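Category: Outdoor & Street > Paving > Clay Pavers

Komis Clay Paver "Grube", red-brown

The Grube is our most ordered clay paver, and we have made it with almost no changes since my father-in-law Ludger Reuter ran the kilns. It is a full fired brick for streets, yards and garden paths. The color goes through the whole brick, so a chipped corner shows the same red-brown as the top.

Every brick is fired slowly and cooled in the closed kiln. The shades are a little different from one firing to the next. Please take bricks from at least 2 pallets at the same time when you lay them, otherwise you get stripes of color that you will see for many years. Customers forget this often, and then they call Benedikt Kleinschmidt in our office, who can only tell them the same thing again.

For walking paths and terraces the Grube can be laid flat. Where cars and delivery trucks drive, we ask you to put it on edge, in herringbone pattern, with firm edge stones on both sides. The edge stones are not included in the price. We sell them in the matching color under the name Ama.

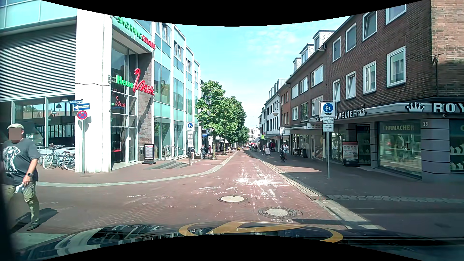 The joints should be filled with dry, washed sand. Brush it in, let the plate compactor go over the surface with a rubber mat under it, and brush again. After the first weeks some sand will sink – this is normal and you should keep one bag for it. Cement in the joints is not a good idea with this paver. The surface cannot move anymore, and a repair means breaking bricks that were still good.

A white film can come up in the first winter. It is salt from the clay and the rain takes it away with time. Do not use acid cleaners.

Ordering

One pallet holds 400 bricks. The smallest order is one pallet, and the price is 265 euros per pallet at the yard, without delivery. Half pallets we do only for repairs of a surface that was laid with the Grube before. Please send one old brick with your request, so Svenja Fröhlich can compare it with our stock.

Delivery takes 8 working days when the color is in stock. In September we close the big kiln for maintenance and it can take longer. The truck unloads at the curb; moving the pallets to the back of the house must be arranged with the driver before.

Samples can be picked up at the yard gate. We are closed on Sunday.

We use cookies to remember your basket and to count visits. By using this shop you agree to this. Accept | Settings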